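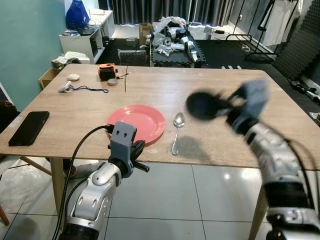

Tikdale Pottery has been making tableware on the same bend of the river since 1835, and once a year, in August, it lets the public in. I went on the Sunday, when the kilns are off and the tours run every hour from ten. Visitors wait in the old packing room until their group is called. A round pink plastic plate with a metal spoon beside it is a long way from what the pottery makes, but plastic is what most of us grew up with at school lunch, and it is what nearly closed the place in the 1970s.

Our guide was Gönül Bayram, who has worked in the glaze shop for 12 years. She took us first to the clay store, a brick shed with a low roof and a drain down the middle. The clay comes in by truck now. It used to come by barge, and the iron rings for the ropes are still in the wall outside.

The throwing room was next. Only the larger bowls are made by hand. Plates are pressed on a machine from the 1950s that drops a heated head onto a slab of clay and spins it. It was turned on for us for a few minutes. It is loud, and the trimmings come off in one long ribbon that goes straight back into the bin.

The part I liked best was the bottle kiln. It has not been fired in over 60 years, but you can walk inside and look up. The bricks are coated with a brown glaze from all the salt and smoke – it looks wet but is dry to the touch. The working kilns are electric and stand in a newer building across the yard. A full firing takes most of two days, counting the time to cool.

In the decorating shop, Rungnapa Limsakul was painting the blue rim on a set of soup bowls in the Kamolrat pattern. She turns the wheel with her left hand and holds the brush still with her right. Asked what happens to the ones that go wrong, she pointed to a shelf behind her. They are wiped and done again.

The seconds shop is at the end of the tour. I bought two side plates and a butter dish with a small chip under the lid. Cash was quicker than card – the line for the card reader went out the door. Parking is in the field past the gate and gets soft after rain.

Posted in Days Out, August
By the Karnadum Weekend Desk
66 shares | 12 comments

Contact us | Copyright Karnadum Weekend | Back to top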